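Section 4. Setting up the two-arm belt cell

By now you should have both arms bolted down, the controllers talking to each other, and paper on the work surface. If you don't, go back to Section 3 and come find me when it's done. I've set up the Siden cell more times than I'd like to admit, first at Utbridge and now at Nitmont, and this is the order I'd stick to.

Before you start

Get a roll of blue masking tape, a hex key set, a tape measure and a pen. Clear yourself some room on the side table for the two teach pendants, and leave them where you can hit either red stop button without leaning over an arm. I can't say that one loudly enough.

CAUTION: Keep both arms in manual mode until step 9. Don't reach over the belt while either arm is enabled, even if it's parked.

Laying out the grid

1. Wipe down the paper and run your first strip of tape the long way, straight off the edge of the arm base plates. Everything else gets measured from that strip, so take your time with it.

2. Add the rest of the long strips, then the cross strips. Mine always wander a little and overlap where they meet. That's fine! The arms don't look at the tape. It's there for you, so you can put a bin back in the same cell after somebody bumps it.

3. Write down which cell each item belongs in on the layout sheet. Do it now, while you remember.

Placing the belt and the bin

4. Set the conveyor on its bracket feet with the side rail parallel to a tape line, then snug the bolts. Snug only, because you'll be nudging it again in a minute. The far end of the belt should land 1043 mm from the first arm's base center.

5. Put the blue bin in its cell and line it. Paper works for light blocks. I like foam better if you're dropping from any height, and you'll want to press it up against one wall so it can't slide.

6. Jog the first arm over the bin with the fingers wide open. Stop well above the rim and look straight down the fingers (or through the wrist camera) to check that the bin is square to the tape. If it's crooked, move the bin and leave the arm alone.

7. Jog the second arm to the belt and hang the gripper over it, fingers down. Teach this point as BELT_PICK. On our cell the reach comes out at 900 mm, and yours should be close.

The Nitmont cell, from a few angles:

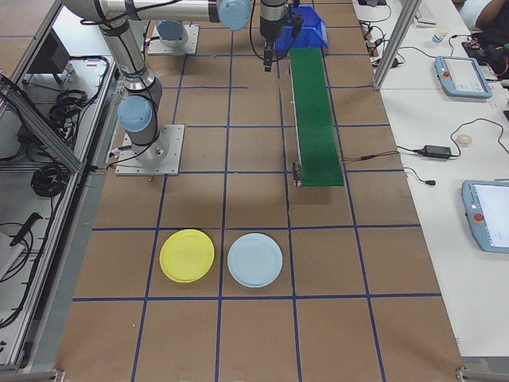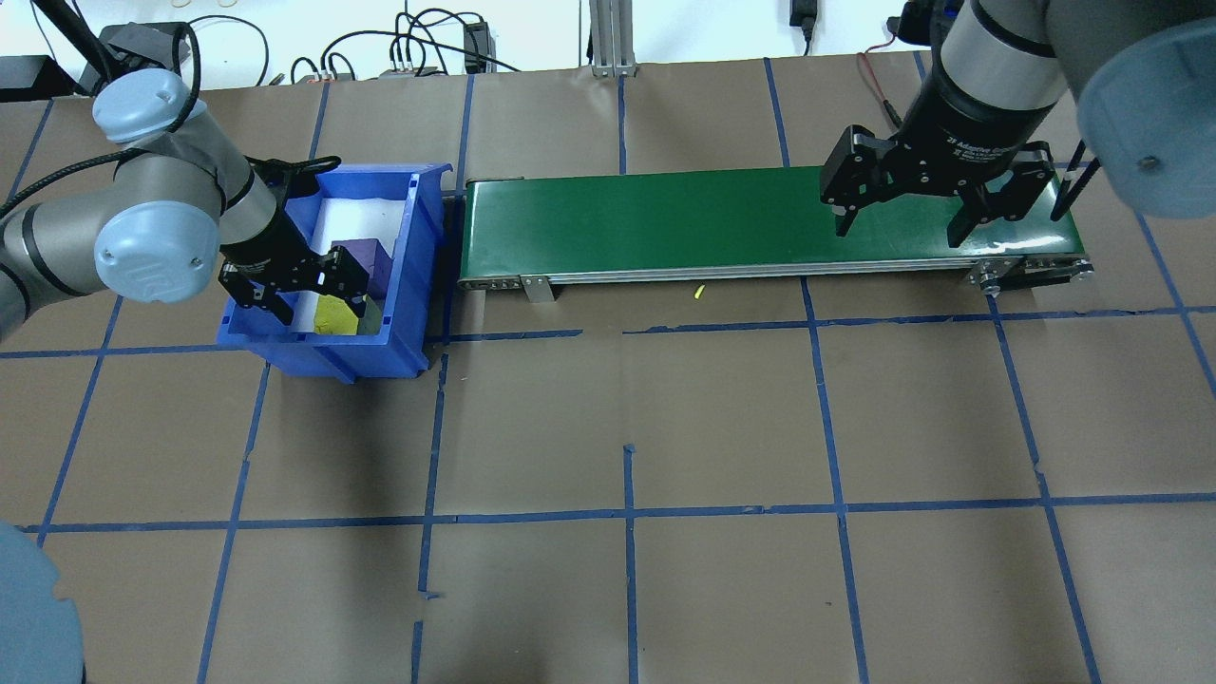
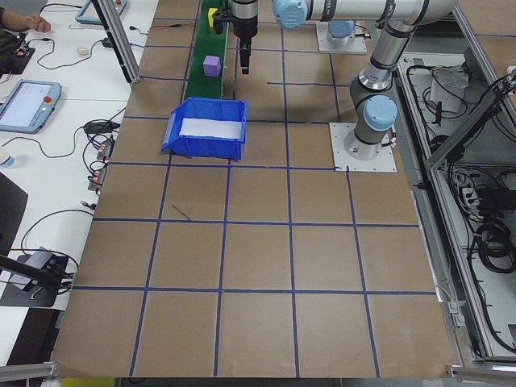
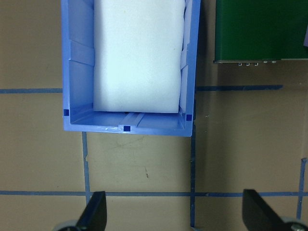 Delia Munteanu read a draft of this section and wrote back that I'd skipped the cable check, and that she'd rather see it before the first powered run than after. A loop that hangs fine at the parked position can pull tight once the wrist turns over, she says, and she wants the wrist taken slowly through its full range with one hand near the stop. Fair enough, so it's step 8 now.

8. With the arm at its lowest jog speed, turn the wrist all the way one direction, then all the way back. Watch every place the cable is tied. You want slack at both ends of the turn and no rubbing at the joint caps. Repeat for the other arm.

NOTE: If a loop is too short, cut the tie and redo it one link farther up. Don't stretch it to fit.

First run

9. Close up, step back, and switch both arms to automatic at low speed. Load the Voicu program from the pendant for the first arm, then start the second. If you start them the other way around you'll get fault 1463, which just means the second arm is waiting for a partner that hasn't shown up. Clear it and start over in the right order.

10. Put one block on the belt and let the cell run 12 cycles. Keep your eyes on the bin side. If the block starts landing a bit closer to the rim every time, the bin is creeping and the liner probably needs to be reseated.

11. Tighten the conveyor bolts for real this time, then run BELT_PICK once more to make sure nothing moved while you were tightening.

Looking after it

Replace any tape that's curling up, especially near the belt where sleeves catch it. Check the base plate bolts every month (we do ours the same morning we back up the programs). Wipe the gripper fingers with a dry cloth, no solvent. If you change the liner from paper to foam or back again, reteach the drop height, and write the new number on the layout sheet next to the cell.

Belt tracking and roller adjustment are in Section 5.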